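Serari Photography Festival
Minutes of the December planning meeting

Held in the upstairs room at Plindik, 7 p.m.
Present: nine members of the planning group. Apologies: two. Quorum met.

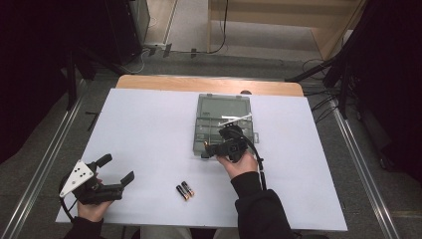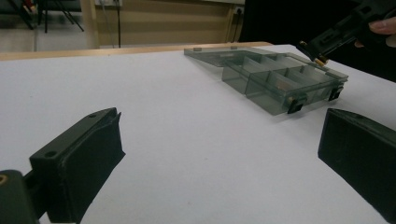

1. Minutes of the previous meeting
Accepted with one correction. Under item 4, the gallery hire is for the front room only, as the back room is already let over the festival period. Moved, seconded, carried.

2. Call for entries
The open call closed at midnight on the last day of the month, with 118 portfolios received. Eleven were missing an artist statement. Agreed to write to those entrants and give them one week to supply it. Entries still incomplete after that will not go to the jury, and the fee will be refunded less the bank charge.

There was discussion of two entries made up entirely of images already shown at last year's festival. The rules say "recent work" and do not define it. Agreed to let both stand this year and to put a date limit in the next call.

3. Jury
Three jurors confirmed. The fourth has asked to view the work from home. Members had mixed views on this. Some felt the print round has to be judged in the same room as the prints, and others pointed out that the first round is done on screen anyway. Agreed that the fourth juror may do the first round remotely and must attend for the prints. If that can't be managed, the jury will go ahead with three.

4. Exhibition venues
Grīnberga has offered the long wall and the stairwell at the same rate as before. The stairwell lighting is still poor in the late afternoon. A quote for clip-on track lights came in at $1,373 including installation. Deferred until the grant result is known.

Plindik can take the student show but needs the walls clear two days earlier than we had planned. The student coordinator will let the colleges know.

Kernel remains available for the opening night talk. Doors at 6:30 p.m., talk at 7. They have asked that we supply our own projector.

5. Printing and framing
The framer has held last year's prices for the standard size and raised the large size by $12 a frame. Members favoured fewer large prints. Agreed on a maximum of two large frames per exhibitor, with anything over that at the exhibitor's cost.

A question was raised about unframed work pinned directly to the wall. Grīnberga does not allow pins. Magnets and steel strips are acceptable to them, and a sample strip will be tried on the stairwell wall before the next meeting.

6. Finance
Balance in the operating account is $2,545 after payment of the website renewal. Entry fees are not yet included - they are held by the payment processor until the refunds are settled. The report was accepted.

It was noted that the catalogue deposit falls due before the grant result. Moved that the deposit be paid from the operating account. Carried, one abstention.

7. Catalogue
Page count to stay the same as last year. The cover will be chosen from the selected work after the print round. One member asked again for captions beside the images and not in a list at the back. The designer will mock up both.

8. Other business
The spare key to the storage cupboard has not been returned. Whoever has it is asked to leave it at the desk at Plindik.

Parking behind Kernel is now permit only after 5 p.m. This will go on the visitor information page.

Next meeting in the same room, date to be set by email. Meeting closed at 8:50 p.m.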